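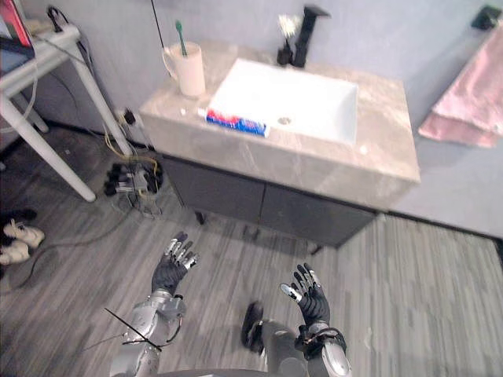
Waiting nine weeks for a replacement part is no longer something a household should have to accept, according to Innes MacKinnon, and a repair network that cannot do better than that "has stopped being a network in any useful sense."

The remark was made at the opening of the Zilton regional parts center in Disside, which began accepting orders on January 3, 2022. The center will supply faucet cartridges, drain assemblies, supply lines, seals and mounting hardware to independent plumbers and directly to homeowners in the region. It replaces the counter service at the former Vlachopoulos warehouse, which closed to the public in November.

Zilton acquired the Vlachopoulos parts business last year, including its full stock of discontinued fittings. The company has now completed its inventory of that stock and has entered 2048 separate parts in a searchable catalog. Of these, 488 are no longer made by any supplier known to the company. They will remain on sale while quantities last, with a limit of four pieces per order.

"People replace a whole faucet over a worn seal," MacKinnon said. "In many cases the seal is still sitting on a shelf somewhere. We want it to be on our shelf, with a number on it, and in the mail the same day."

Orders placed before noon will ship on the day they are received. Orders over $99 will ship without charge within the region. Customers who do not know the number of the part they need may bring or mail the worn piece to the center, where staff will match it against the catalog at no cost. Pieces sent by mail should be cleaned, dried and packed in a sealed bag with a name and return address.

The center will also carry the complete Fakura line of ceramic cartridges — until now sold only to the trade — in single units. Installation sheets for these parts have been rewritten in plain language and will be included in every box.

Trade accounts held with Vlachopoulos will transfer to Zilton without interruption. Existing credit terms, delivery addresses and open orders will carry over. Account holders will receive new customer numbers by letter, and the old numbers will be honored until the letters have gone out.

The Disside center is open to walk-in customers on weekdays from 7 a.m. to 5 p.m. Parking is available at the rear of the building, next to the loading dock. Printed catalogs may be requested at the counter or by mail.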